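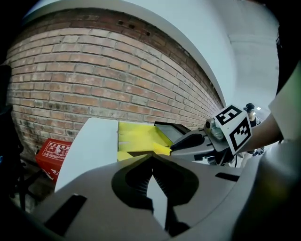 Interior brickwork beside a corridor, with darker staining on the lower courses.

Repointing an interior brick wall is mostly a matter of matching the mortar to the brick, according to the masonry supervisor at Coetzee, a restoration contractor based in Brultwood. The firm works on older commercial buildings, many of them converted to offices.

"People ask for a strong mix," the supervisor said. "With soft brick you want a mortar that gives before the brick does. If it doesn't, the faces spall."

Coetzee takes samples from at least 10 joints before it specifies a mix. The samples are crushed, dissolved in dilute acid and sieved to establish the binder ratio and the sand grading. The supervisor does not accept color as a guide. "Two mortars can look identical and be a century apart."

On staining in lower courses, the supervisor was cautious. Rising damp is diagnosed more often than it is found. Floor cleaning, leaking pipes and old salts can leave similar marks, and a surface meter will not separate them. The firm drills for samples at three heights and weighs them before and after oven drying.

"A meter reads salt as water. I have seen a wall read 81 on a relative scale, and the drilled samples were dry."

A recent job at the Stondik building, finished in February, involved up to 700 feet of joint. Old cement pointing was cut out by hand with a plugging chisel to a depth of twice the joint width. Grinders were ruled out for the vertical joints, where overcutting damages the brick above and below. The work took 11 weeks, including two lost to a sand delivery with the wrong grading.

Asked about sealers, the supervisor advised against them on interior brick in most cases.

"If there is moisture behind it, you have trapped it. If there isn't, you paid for nothing. Vacuum it twice a year with a soft brush."

Coetzee's next project is a stairwell at the former Workasex offices, where sampling is under way.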